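The Tape Shift

I was hired by Zevora in August to teach, which is how I put it to my mother. She told her neighbours I had gone into education.

The pupil lived on the second floor of a former button warehouse in Grerville and had two arms and no head. My chest had the camera, held on with a harness that gave everyone who wore it the posture of a guardsman. I moved the handles, the grippers moved with me, and all of it went down as an example. One example was one roll of tape going from one place to another. We needed 300 good ones before the model would be allowed to try it alone.

"Good" was the trouble. A good example was smooth but not too smooth. If you did it the same way every time, the model learned your habits and fell to pieces when somebody put the crate down two inches to the left. So the instructions asked for natural variety, and natural variety is a horrible thing to produce on purpose. Try scratching your nose naturally, sixteen different ways, before lunch.

On my first day I managed 16 and they kept 2. The rest came back from the checkers in Trornurby with short notes attached. Hesitates. Hesitates. Dropped. Hesitates. One of them said "seems sad", and I thought about that on the bus.

The checkers had never met us. They watched the recordings at double speed and marked them with a tick or a reason, and I suppose I became to them a pair of black claws with a temperament. I began to perform for them a little. I put a small flourish into the lift. The flourish came back marked "unnecessary", so I took it out, and then the lift came back marked "stiff".

By the third week I was dreaming in tape. I would reach for the marmalade and find I was coming at it from the side, slowly, allowing for the width of my fingers. At my sister's wedding I passed the gravy in such a clean straight line that her new father-in-law asked if I had been in the Navy.

And I got better, I'm sorry to say. There is a moment just before the jaws close when you stop thinking about the handles, and if you can stay in it for the length of one roll you have an example. If you notice you are in it, you have a Hesitates. I got to 67 kept in a single day, which was pinned up by the kettle, under the rota.

The last batch was called Sequeira, after nothing I could discover. Packing tape in the crate, electrical tape in the cardboard tray, left arm and right arm, begin when ready. 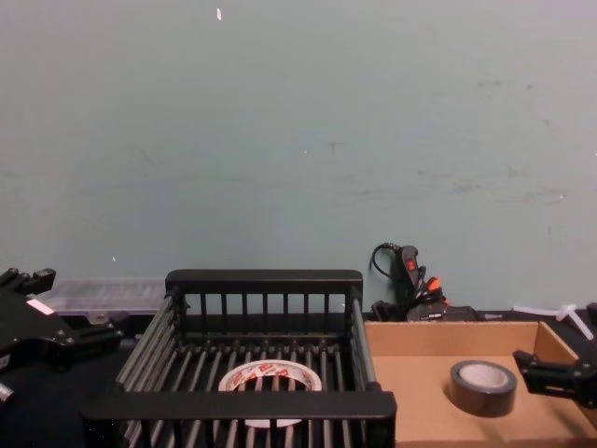

Trornurby wrote, while I was still on that batch, that the model had now seen enough clean work and would I please start making some mistakes. It needed to learn how to recover. Miss a roll, they said, then go back for it. And could the mistakes be natural.

I read this several times. Then I put the harness on, stood like a guardsman and set about missing a roll of tape.

I couldn't do it. I came in high and the jaws went where they should. I came in late, and they waited for me. I shut my eyes, which was against the rules, and heard the roll go down in its proper place with a little tap.

The note came back before I had my coat on. Very good, it said, but not what we asked for. Hesitates.

I hung the harness on its hook and went for the bus, and rang my mother to tell her they were keeping me on another term.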